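Visit to the Grondstead lab, November 6, 2025

I went with 15 other people from our evening course, and we had to leave our bags at the reception of the Ekwueme building. The tour began with 20 minutes of waiting in a corridor, so I read all the posters there. Most of them were older work about grasping cups and boxes. The group now works on soft things, and the project has the name Trestia.

Ingeborg Sutter received us and explained the method. A person wears a headset and moves the arms of the robot from a distance, and everything is recorded: the camera views, the joint positions and the commands. Afterwards a model learns from these recordings to produce the movements by itself. They have 3,000 recordings of bedding tasks until now. She said that pillows are more difficult than they look — a pillow has no fixed edge, and when you push it in one place it changes in another.

What interested me the most was how they cut the recordings. In the earlier version, each recording was one long piece from start to finish. Now they divide it at the moments when a hand touches or releases the fabric, and the model learns also to predict the next contact. With the same number of recordings, the success in placing a pillow went from 30 percent to 56 percent. Ms. Sutter did not hide that this is still far from good.

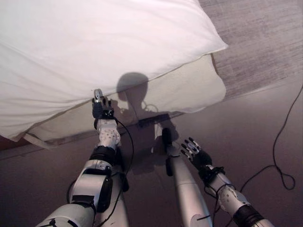
Why does the model need to predict the contact and not only the movement?

With soft material the same movement can give very different results, and the moment of touching tells the model which part of the task it is in. Without it, the arm often continued to push when it should already let go.

After that we were allowed to ask questions for a long time. A man from our course wanted to know if the method works with blankets too. They tried in February, and the results were weak, because a blanket covers itself and the cameras lose the corners. They will try again with a different position of the cameras.

We saw also the room of Urkine, the small company that makes the software for the headsets. I tried one for a short moment and felt a little dizzy. The delay between my hand and the picture was small, but I could notice it.

For those who want to go: the visit is free, but you must register by e-mail, and the stairs to the lab are steep. Coffee is on the ground floor only.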